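Short story night is back in September!

After the squeeze in the back room last year (sorry again to everyone who ended up on the stairs) we've moved our short fiction evening into the big hall at Cornard, and we could not be more pleased with the line-up.

Hiwot Belay will open with a new piece from the collection she's been working on since winter. If you heard her read the ferry story you'll know why we begged her to come back! Ardalan Alipour follows with three very short ones, and then Ludmila Dvořáček talks with both of them about endings: when to stop, what to leave out, and how many drafts it takes before you can tell the difference.

Doors open at 6:30 pm and readings start at 7. Tea and slices at the break, gold coin donation.

Open mic

We've kept the second half for members. Pieces can be up to 500 words, fiction only this time, and yes, a chapter opening counts if it stands up by itself. Put your name on the sheet at the desk or email Kamil Zelenák, who is also looking after the running order. First-timers especially welcome, we're a very friendly crowd and we clap loudly. 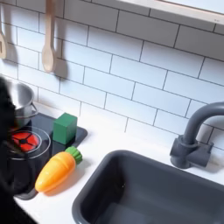 Flash fiction prize

The theme for this round is "Small Rooms". Send us up to 600 words by the end of the month. Leopold Wallner is judging, and the winning story will be printed in the next issue of Timia, our members' magazine, with two runners-up going on the website. One entry each, please, and leave your name off the story itself.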